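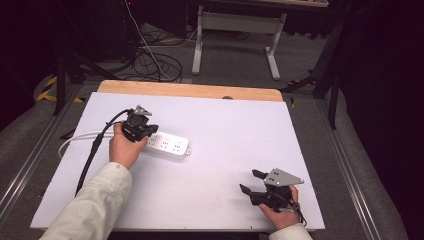

El presente procedimiento regula la grabación de demostraciones de manipulación con dos pinzas de mano para el proyecto Fusik. Se dirige a los operadores que ya han superado la formación inicial y a quienes supervisan sus sesiones. La unidad de trabajo es el episodio, entendido como la ejecución completa de una tarea sobre un objeto desde la postura de partida hasta la postura de cierre. En las tareas con regleta, el objeto se coloca sobre la mitad izquierda del tablero blanco, con el cable blanco saliendo hacia la izquierda, y la pinza derecha espera junto a la esquina delantera derecha, con los dedos orientados hacia la izquierda. La zona comprendida entre ambas pinzas debe permanecer despejada.

1. Preparación del puesto

Antes de iniciar la sesión, el operador comprobará que el tablero está apoyado por completo en la superficie de trabajo y que no se desplaza al presionar sobre él. Se limpiará con un paño seco. No se emplearán productos que dejen brillo, dado que los reflejos alteran la estimación de profundidad.

El cable de la pinza izquierda se tenderá por delante del operador, con holgura suficiente para alcanzar cualquier punto del tablero. Podrá discurrir cerca del cable del objeto, pero en ningún caso por debajo de este. Si ambos se cruzan durante un episodio, la toma se completará igualmente y se anotará con el código «cruce».

Las mangas deberán cubrir la muñeca y ser de color claro y liso. Se retirarán relojes, pulseras y anillos.

2. Calibración

La calibración se realiza al comienzo de la sesión y se repite tras cualquier pausa en la que se hayan soltado las pinzas.

Abra ambas pinzas hasta el tope y manténgalas inmóviles hasta oír la señal.
Ciérrelas por completo, sin forzar el gatillo.
Acerque las puntas de una y otra hasta que casi se toquen en el centro del tablero.
Regrese a la postura de partida y confirme en pantalla que las dos trayectorias aparecen en verde.

Si una de las trayectorias aparece en ámbar, revise la fijación de la placa montada sobre la pinza correspondiente y repita la secuencia desde el primer paso. Después de dos intentos fallidos se avisará al supervisor.

3. Grabación de un episodio

Coloque el objeto conforme a la ficha de la tarea. La orientación debe variar ligeramente de un episodio a otro: una regleta situada siempre en el mismo ángulo produce un modelo que solo sabe trabajar con ese ángulo. La ficha indica el intervalo admitido.

Adopte la postura de partida y espere la señal sonora. Inicie el movimiento con la mano que señale la ficha. En la tarea «sujetar y girar», la pinza izquierda desciende sobre el cuerpo de la regleta y la asegura; la derecha se aproxima después por el extremo libre. El desplazamiento debe ser continuo y a velocidad moderada. Un titubeo breve es aceptable y no invalida la toma.

Cuando el agarre falle, no detenga la grabación. Abra la pinza, retírela lo justo para volver a intentarlo y corrija. Las recuperaciones son material de gran valor para el aprendizaje y se etiquetan aparte.

Finalice con ambas pinzas abiertas y separadas del objeto. La regleta se manipula siempre desconectada de la red.

4. Volumen y descansos

Cada serie consta de 12 episodios. Concluida la serie, el operador descansará nueve minutos como mínimo, con las pinzas depositadas en su soporte. La meta para la tarea de regleta es de 69 episodios válidos por operador, que pueden repartirse en varias jornadas.

5. Criterios de descarte

Se descartará todo episodio en el que el objeto caiga del tablero, en el que una mano desnuda toque el objeto, en el que se pierda el seguimiento de cualquiera de las pinzas o en el que la postura de cierre no llegue a alcanzarse. El operador puede marcar el descarte en el momento; la decisión definitiva corresponde al revisor.

No es motivo de descarte una ejecución lenta, ni la presencia de equipos o cables en el suelo de la sala, siempre que no invadan el tablero.

6. Anotación y entrega

Al término de la serie se completará la hoja de sesión con el identificador del operador, la tarea, la orientación inicial del objeto y las incidencias. Los archivos se transfieren al servidor Grarnia antes de abandonar el puesto. No se renombrarán manualmente.

Las dudas sobre el etiquetado y las solicitudes de nuevas fichas se dirigirán a Rosine Poulain, responsable de datos de demostración.

Versión vigente desde el 20 jun 2026. La próxima revisión está prevista para septiembre.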